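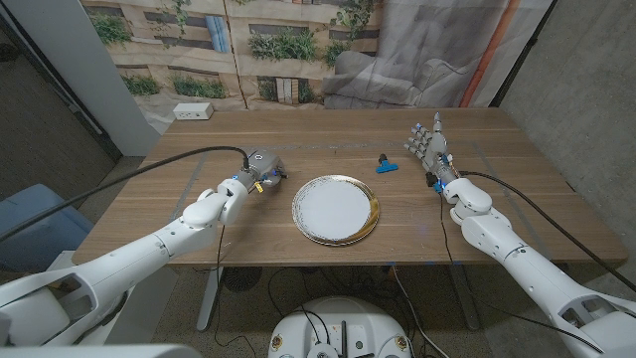

Figure 1. Round plate with decorated rim on a wooden table.

Brestora Course in Table Service
Unit 3: Plate and Table Surface
Handout for the afternoon session, room 37

Scope

This unit covers the placing of a single plate on a bare wooden table, the handling of plates with decorated rims, and the inspection of the table surface before and after use. Cloths and mats were dealt with in Unit 2. Glassware is not covered until later.

Terms

Well: the flat central area of the plate, on which food is placed.
Rim: the border between the well and the edge. It may be plain, banded or patterned.
Foot: the ring on the underside that bears on the table.
Near edge: the edge of the table at which the guest sits.
Cover: the space allowed for one guest, measured along the near edge.

3.1 The plate

The plate in Figure 1 has a wide, flat white center. The decoration is confined to the rim and consists of gold and dark speckled patterning. The gold reads most clearly as a band along the right side. On a rim of this type the visible strength of the metallic color depends on the angle of the light, and a band that looks dull from one seat may look bright from another. Do not reject a plate as worn on the basis of one viewing position. Turn it through a half circle under the same light and compare.

Metallic decoration is commonly applied over the glaze and is softer than the glaze itself. The following apply to any plate with a metallic rim, including the Brima plates used in the practical:

Stack with a felt or paper divider between plates.
Hold by the underside and the outer edge. Keep the thumb off the decorated area.
Wash by hand with a soft cloth. No scouring powder.
Keep out of the microwave oven.
Record any break in the band on the Brima stock sheet. A break shorter than 5 mm is logged and the plate stays in use. Anything longer goes to the reserve shelf.

3.2 Position

In a formal cover the plate is placed on the center line of the cover, a fixed distance in from the near edge. The course uses 3 cm, measured from the edge of the table to the nearest point of the rim. Other houses use other distances. Consistency along the table is assessed in the practical; the absolute figure is checked only once.

For demonstration and inspection the plate is moved inward so that the whole rim can be seen. In Figure 1 it sits near the middle of the table, slightly toward the near edge. Compare this with the cover position and note how much more of the surface lies between plate and guest.

The cover width used in the practical is 51 cm. Where chairs have arms, the width is set by the chairs and the figure is disregarded.

Small articles are cleared before a cover is laid. The blue one up and to the right of the plate in Figure 1, similar to a clip or clamp, would be removed at this stage. Lift such articles straight up. Dragging is a frequent source of short scratches on bare wood, particularly across the grain.

3.3 The table surface

A bare wooden table is part of the setting and is inspected with the same care as the plate. Inspection is done from a standing position first and then with the eye low, looking along the surface toward a window or lamp. Low light picks out dents and rings that cannot be seen from above.
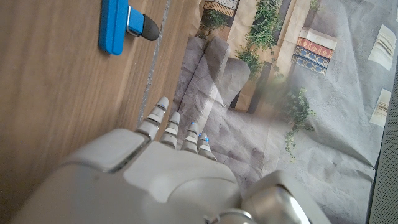 Figure 2. Tabletop grain at close range.

Figure 2 shows medium brown wood with a warm tone. The grain lines are fine and slightly wavy, with lighter and darker streaks. Streaking of this kind is a property of the figure in the wood and must be distinguished from staining. A streak follows the grain. A stain generally crosses it or has an outline of its own, often curved where a foot or a glass base has stood.

Color should be recorded with the light source. The surface appears light brown in Figure 1 and medium brown in Figure 2. Written color terms are therefore of limited use on an inspection sheet unless the lighting is noted beside them.

Wiping follows the line of the grain. Use a cloth wrung out until no water can be pressed from it, then a second cloth to dry. The Sutter finishing paste kept in the cupboard is for the practice boards only and is not to be applied to the tables.

3.4 Practical

Work in pairs at one table. Inspect the surface, then mark out one cover, place the plate and check the distance at the near edge. Exchange places and repeat the check with a separate rule. Enter both readings on the Brotness sheet, in centimeters, to the nearest half. Where the readings differ, enter both and do not average them.

Reading for next session: Unit 4, sections on side plates and flatware. Bring a rule and a soft cloth.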